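## 4. Setting up your private league in Rarkitz

Okay, you've got an account and you've picked a team name you'll probably regret by July. Now for the fun part! I'm going to walk you through making a private fantasy floorball league the way I do it every season, with the settings I like and a couple I learned to leave alone. Set aside a lunch break and do it on a computer if you can. The phone app works, but the scoring page is a lot of scrolling.

### 4.1 Create the league

1. Sign in and click **Leagues**, then **New private league**. (The public one is right above it and looks nearly the same, so check before you click.)
2. Type a league name. Mine is called Vunau, after a team I made up in middle school. You can change the name later, but the invite link keeps the old one forever.
3. Pick the number of managers. I like eight. Ten is fine too, but the goalie pool gets thin and people get cranky.
4. Choose **Snake draft** or **Auction**. The rest of this section assumes auction. If you went with snake, skip ahead to 4.4 when you finish this part.
5. Click **Save as draft**. Don't hit **Publish** yet!

> **Caution:** Publishing locks the draft type and the number of managers. You can't undo it, and support can't either. I asked. Twice.

### 4.2 Choose your scoring

Rarkitz comes with two scoring presets, and you can build your own from either one.

- **Basel** is the plain one. Goals, assists, saves, and a small penalty for time in the box. If your group is new to this, start here.
- **Falcão** adds points for blocked shots and faceoffs, and it takes points away for giveaways. It rewards people who watch the games, and it makes defenders worth real money at the auction.

I run Falcão with giveaways turned off, and here's how you get there:

1. Open **Scoring** and select **Falcão**.
2. Click **Make a copy**. The copy is yours to edit.
3. Scroll to **Negative events** and set **Giveaway** to zero.
4. Leave **Goalie shutout** alone. I bumped it up one year and Gordon Boychuk won the whole league with 2,485 points and two goalies, and he still brings it up.
5. Click **Apply to league**.

> **Note:** Changing the scoring after round one recalculates every round that's been played. The standings will jump around, and you will get texts.

### 4.3 Lay out the auction board
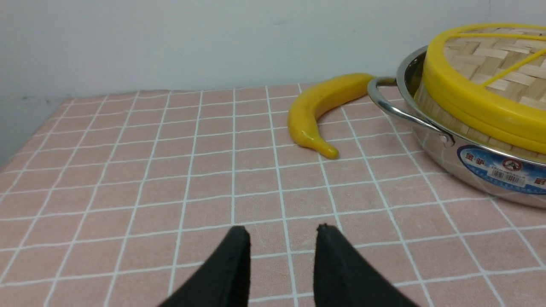 The auction board is where everybody's picks land, one manager per column and one roster spot per row. By default the columns stretch to fit the team names, so somebody with a long joke name ends up hogging half the screen. I much prefer **Equal cells**, which gives you a plain grid of thin lines and same-size squares, a lot like the pattern on that pink tablecloth. It's so much easier to follow when bids are flying! You can pick the line color too (mine are white, and they show up nicely on the darker backgrounds).

To switch it over:

1. Go to **Draft room** and click the little gear.
2. Under **Board style**, choose **Equal cells**.
3. Turn on **Shorten team names**.
4. Drag the columns into bidding order. You can also click **Shuffle** and let Rarkitz decide, and then everyone gets to be mad at the computer.

### 4.4 Set budgets and the player pool

1. Open **Budget** and enter 500 credits per manager. Lower than that and the last few rounds turn into everyone bidding one credit on the same backup forward.
2. Set the **Minimum bid** to one and the **Bid timer** to whatever your group can stand. We use the shortest one, but we also shout a lot.
3. Click **Player pool** and pick your divisions. With just the top division ticked I get 163 players, plenty for eight rosters plus a decent waiver list.
4. Remove anyone marked **Out for season**. The filter is at the top right, and it does not run by itself.
5. Check **Season length**. It should read 37 rounds, playoffs included. If yours is shorter, you've probably got **Regular season only** ticked.

> **Note:** Snake draft people, you can ignore steps 1 and 2. The budget box will still be there, but it doesn't do anything.

### 4.5 Invite everybody and test the room

Please do a practice run. It takes a few minutes and saves you from finding out on draft night that somebody's browser blocks the bid button.

1. Click **Publish**, then **Copy invite link**, and send it to your group.
2. When everyone's in, click **Practice auction**. It uses fake credits and wipes itself when you close it.
3. Have each person place one bid and pass once.
4. Ask them to check that sound is on. The timer chirps before it closes, and it's really easy to miss if you're off getting a snack.
5. Close the practice room and set the real start time. We go at 7 p.m., which gives people time to eat first. 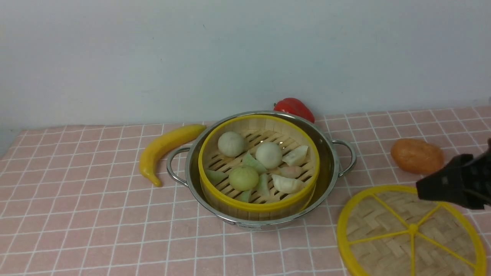
### 4.6 If something goes wrong on draft night

**A manager drops out of the room.** Hit **Pause** right away. Their credits and picks are saved, and they can come back through the same link.

**Someone bids by accident.** You've got until the next player comes up to click **Undo last bid**. After that you'd have to reset the whole round, so be quick!

**The board freezes.** Refresh your own page first. If it's frozen for everyone, pause, wait for the green dot next to the league name, and start again from the same player.

**Two people show the same winning bid.** Go by the **Bid log** and ignore the board. The log lists bids in the order they came in, and it's what Rarkitz uses when it builds the rosters. You'll find it under the gear, at the very bottom.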